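Our soil paper is out, and the data is free to download

January 1, 2024

Happy New Year, and I get to start it with some good news: the Skondanora paper has been accepted and is online as of this morning! If you've followed this blog for a while you'll know how long I've been grumbling about it. It went through two rounds of review, and the second one had me redoing most of the statistics over the holidays.

The short version is that we took 576 soil cores from 45 farm plots near Corkent and looked at how fast the ground recovers after heavy machinery has driven over it. Clay soils were a lot slower than I expected, even after five years of rest.

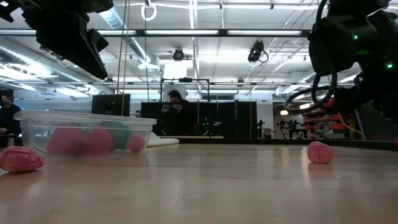 Pink and green balls in a clear container, with a lump of pink clay in front.

The reviewers asked for the raw data, so I've put all of it up in the Tronora archive, along with my scripts (messy, sorry, but they run). You don't need an account to get at it.
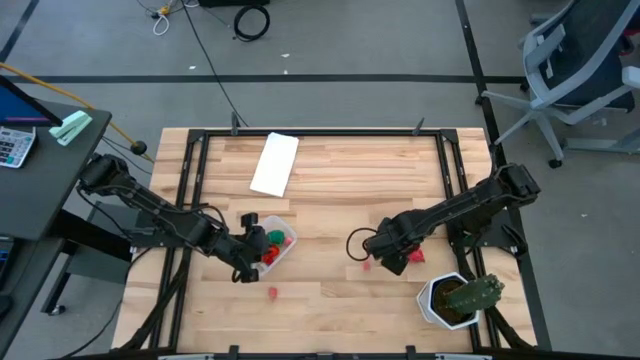
I'll be giving a short talk on the results at the Wróbel workshop later in January, and I'm told the slides will go up afterward. If you spot a mistake in the data before then, please email me so I can fix it in time!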